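Serkero Owners Board > Buying and Prices
Thread: Serkero Touring limited edition, is the extra money worth it?

oldgearbox
January 24, 2019
Hello all. My dealer called me yesterday about the Serkero Touring. It is the same car as the normal top trim, same engine, same gearbox, but they add roof rails, side steps, the dark wheels and the Hisside audio unit. For this they ask 2,467 more than the normal one. I have driven the normal one twice and I like it very much, so the car itself is not the question. My question is only whether the package has a value, or whether I pay for a badge on the tailgate.

The dealer says only 3,000 cars will be made and that the price will stay high when I sell it. I am not sure I believe this.
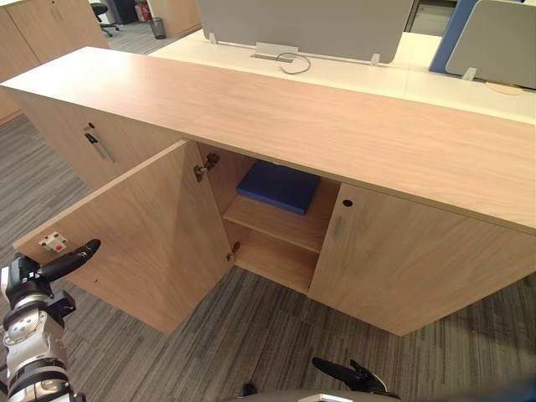 I should also say that I keep my cars for a long time. The present one I bought used and it is with me since many years, so resale is maybe less important for me than for other people here. What I care about more is whether the side steps will rust, and whether the Hisside unit can be updated at home or only in the workshop.

marlow_k
Don't do it. I priced the same parts from the accessory catalog and came out at 2,000 with fitting. You can also leave out the side steps, which I would, because they make your pants dirty every time it rains.

tinroof
marlow_k, did you include the wheels in that? My dealer wanted a lot for the dark ones alone.

marlow_k
Wheels included, but I traded in the original set. Without the trade you will pay more, true.

oldgearbox
Thank you, that is useful. I did not think about trading the wheels. Does the accessory route keep the full warranty? My dealer was not clear – he said "mostly."

tinroof
Mine kept it, but ask them to write it on the order. I disagree about the steps, by the way. My mother can't get into the car without them. For a family with older people they are the best part of the package.

Boris Šindelář
I will write a little more, because I have worked with both versions. I posted a longer text on our shop page in October and I copy the main part of it here.
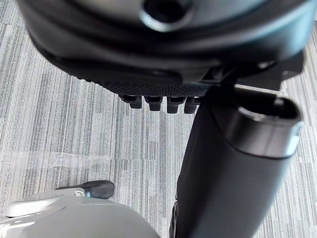 Boris Šindelář
Workshop manager, Prorodau

The side steps on the Touring are not the same part as in the catalog. The factory ones are bolted at more points and the brackets are coated before they are mounted. The catalog ones use the holes already in the sill, and if the person who fits them does not put wax on the bolts, you will see rust after the second winter. With wax they are fine.

The Hisside unit can be updated at home with a USB stick. It takes a long time and you should keep the engine running or connect a charger. If the battery drops in the middle, the unit has to come out, and then you will see us anyway.

About the price I have no strong opinion. If you want everything in the package, buy the Touring. If you want only the wheels, buy the wheels.

marlow_k
With respect, a workshop man will always say the factory part is better. I have had the catalog steps for 3 years and there is no rust.

Boris Šindelář
Then somebody fitted them well. I did not say they always rust.

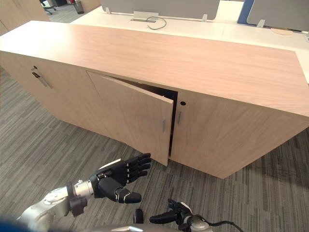 Re: Resale value of the limited cars

chae_wagon
I am coming from the other side, I drive a Chae and almost changed to the Touring. Look at what happened with the first Serkero special edition. When I searched the used ads, the sellers asked more for it, but the ads stayed online for months. Buyers look at mileage and service book first.

tinroof
Asking price and selling price are two different things, yes. But a nice set of wheels does help to sell.

oldgearbox
I talked with the dealer again. He will not lower the price of the Touring, but on the normal car he offers winter tires and the first service free. He also agreed to write the warranty for the accessories on the order. So I am going with the normal one and the catalog steps, and I will bring my own wax. Color is still open, my wife wants the gray and I want the green.

marlow_k
Green.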